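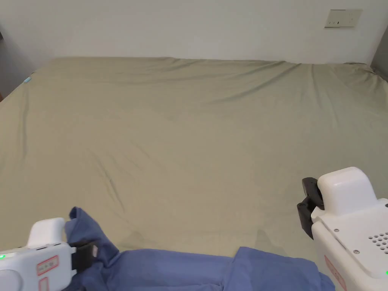 **Gripper upkeep, Gridar pair – 14/02/2024**

Quick one from the Irkstead bench. Right gripper was closing a hair late on cloth, so Alper pulled the fingers, cleaned the slide, put 3 drops of the light oil on it. Not the thick stuff – that's what gummed it up in June. Black fingers back on, both sides re-zeroed, then 100 open/close cycles before it goes near any fabric.

Reminders, becuase we keep skipping these:

- green light on before you pick up a garment. No light, check the cable first
- blow out the vent holes, lint gets in fast
- case screws finger tight plus a quarter turn. No more
- log the cycle count. Left is at 1873, right at 662 since the rebuild

Spare fingers on order from Zalewska. Questions to Conall, he has teh key to the parts drawer.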